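Caring for Brick Paths and Paved Areas
Galstead Residents' Services: Home and Garden Tips

Brick paving lasts for decades with modest attention. The following advice applies to paths, patios and driveways laid on a sand bed. Owners of properties with mortared brickwork should refer to the separate sheet on masonry.

Sweeping
Sweep paths with a stiff natural-bristle broom whenever leaves begin to gather. Wire brushes leave metal fragments that rust and stain the surface.

Washing
Mix a small amount of mild dish soap in a bucket of warm water and scrub along the joints. Rinse with a garden hose. If a pressure washer is used, keep the nozzle at least 60 cm from the surface and hold it at a low angle so that the jointing sand stays in place. Do not use acid cleaners near garden beds or drains.

Weeds and moss
Pull weeds by hand after rain, when the roots come away easily. Moss favours shaded areas and can be lifted with a flat scraper. Prune overhanging branches to let in more light.

Topping up the joints
Joints should be refilled in March, or once the ground has dried out. Spread kiln-dried sand over the bricks and sweep it in diagonally from both directions. A 20 kg bag is sufficient for most short garden paths. Keep the area free of vehicles for 14 hours if a polymeric sand has been used, and follow the directions on the bag.
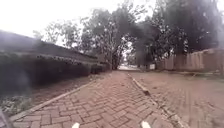 Reddish-brown pavers in a herringbone-style pattern, with a raised concrete curb on the left.

Sunken bricks
Lift the affected bricks with two flat screwdrivers, add bedding sand, level it with a straight board and tap each brick down with a rubber mallet. Keep spare bricks from the original batch, as the colour of new stock may differ.

Residents should contact the Galstead works desk before lifting any paving beside a public footpath.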